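Chapter 7
Centerpieces and the Occupied Table

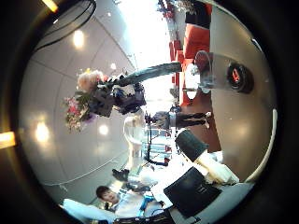 Figure 7.1. Roses in a tall, dark vase on a beige-gray tabletop, with a clear glass cup. Note the recessed ceiling lights.

7.1 Scope of the chapter

Chapter 6 treated the table as a bare surface and dealt with height, overhang and clearance for seated persons. The present chapter considers the table in use, when part of its surface is taken up by objects that stay in place between one activity and the next. The most common of these is the flower arrangement. Its effect on the working area is often underestimated in room plans, where it is either left out or drawn as a small circle.

Three quantities are needed to describe an arrangement for planning purposes. The footprint is the area of contact between the vase and the tabletop. The spread is the largest horizontal width of the flowers, foliage and any wrapping. The standing height is measured from the tabletop to the highest bloom. A tall vase with a narrow base has a small footprint and a large spread, so the area lost at table level and the area lost at eye level must be calculated separately.

In Figure 7.1 the body of the vase tapers toward the table, while pale pink and cream roses and a group of red and pink blossoms with green leaves open out at the other end. An arrangement of this type leaves usable surface beneath the spread. Cups and other low items can be set there, provided that a hand can reach them without brushing the stems.

7.2 Stability

A filled vase is treated as a rigid body resting on a level plane. It tips when the vertical line through its center of mass passes outside the base. Water lowers the center of mass of most tall vases. Fresh flowers raise it, and they also shift it sideways if the heavier blooms are grouped on one side.

Requena's method, used throughout this book, requires the arrangement to withstand a slow horizontal push at the rim of the vase. For a vase with a base radius of 53 mm and a combined center of mass 160 mm above the table, the critical tilt angle is the arctangent of 53/160, or 18.3 degrees. The calculation assumes that the base does not slide and that the water surface remains fixed. The second assumption is dropped in Section 7.5, where the Daston correction is introduced.

Added ballast is the simplest remedy when the angle is too small. Glass pebbles are suitable for clear vases. Clean gravel may be used where the body is opaque — it should be rinsed first, or the water will cloud within a day.

7.3 Light and reflection

Glossy ceilings return a considerable part of the light that reaches them. In a room with recessed fixtures and a window, the arrangement therefore receives direct light, daylight and reflected light together. Pale petals lose visible detail against a bright window, and dark foliage or wrapping at the base of the blooms tends to read as a single mass.

Heydari recommends judging an arrangement from a seated position at two times, mid-morning and after dark, before its place on the table is settled. Section 7.4 gives her procedure in full, with the Tejada dining room as the worked case. Readers without access to a light meter may omit the steps marked with a dagger.

7.4 Terms used in this chapter

Clear zone: the part of the tabletop on which nothing permanent stands.
Critical tilt angle: the angle at which an object begins to fall without further push.
Sight gap: the vertical distance between the tabletop and the lowest part of the spread.

The procedure follows directly after these terms. Problems 1 to 9, at the end of the chapter, require only the definitions above and the tables in Appendix C.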